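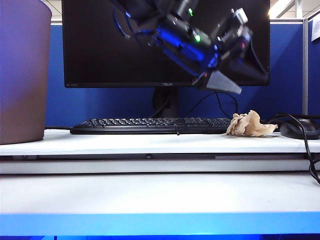 I am responsible for the condition of the shared workstations in the Gerow reading room, and I am seeking advice on a written desk-clearing procedure. Our present instruction sheet says only that "all waste is to be removed at the end of use," and users interpret this in different ways. Some leave the desk bare, while others leave paper beside the equipment. A ball of crumpled brown paper lying between the keyboard and the mouse is a typical instance, and it is the kind of item that one person regards as trash and another leaves alone in case it is wanted. The desks are white, with an upper shelf for the keyboard, and the mouse cord hangs down at the side. I should like the revised sheet to state what is to be discarded, in what order, and where the wastebasket should stand. The sheet must fit on one page. Has any other institution put this in writing?

Posted by Evie Haslam, 17 June 2023

Ovosent

We revised our own sheet in February after similar difficulties. The version now in force reads as follows, and you are welcome to adapt it.

1. Save your work and switch off the monitor before clearing the desk.

2. Gather all loose and crumpled paper in front of the keyboard. Sheets that carry names or account details go in the locked paper box. Everything else may be discarded.

3. Bring the wastebasket up to the desk if you have more than a handful of paper. A tall wastebasket may be set on the desktop at the left end of the keyboard while balls of paper are being cleared, provided that its base is clean.

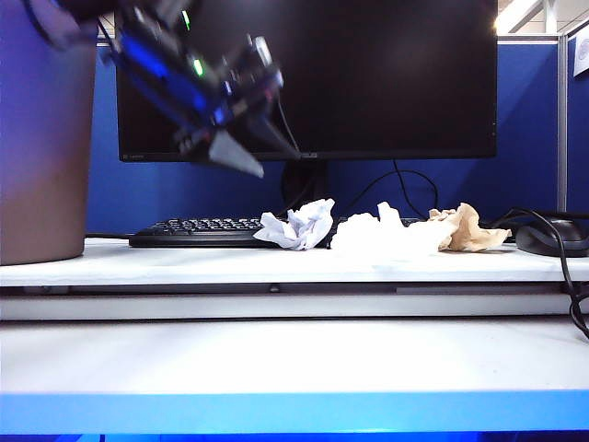 4. Return the wastebasket to the floor. It should not remain on the desk overnight.

5. Straighten the keyboard and place the mouse to its right. The mouse cord should run behind the desk and should not hang where a chair can catch it.

6. Wipe the desktop with a dry cloth. Liquid cleaner is issued by the front office only.

We print the sheet at half-page size and fix it to the inside of the cupboard door. The first draft ran to 800 words and was not read. The current one is much shorter, and complaints from the morning users have fallen off. I would advise against listing every kind of waste. Ours once mentioned staples, labels and envelope windows, and users then asked whether items not on the list were exempt.

Lidness

Just put a bigger basket next to each desk. People will use it if it is close enough.

Namboodiri

The procedure given by Ovosent is sound, but I would question step 3. At our site, wastebaskets are not permitted on any work surface, clean or otherwise. Users are asked to carry the paper to the basket in both hands. This takes slightly longer and has caused no objection.

I would also add a line on unclaimed paper. Ours states: "Crumpled paper left on a desk will be treated as waste. Flat paper will be held at the front office for 2 working days." The distinction is easily understood, and it relieves the closing staff of having to unfold anything in order to decide whether it matters. Brown packing paper is included under the first sentence, whatever its condition, and goes into the recycling bin by the door.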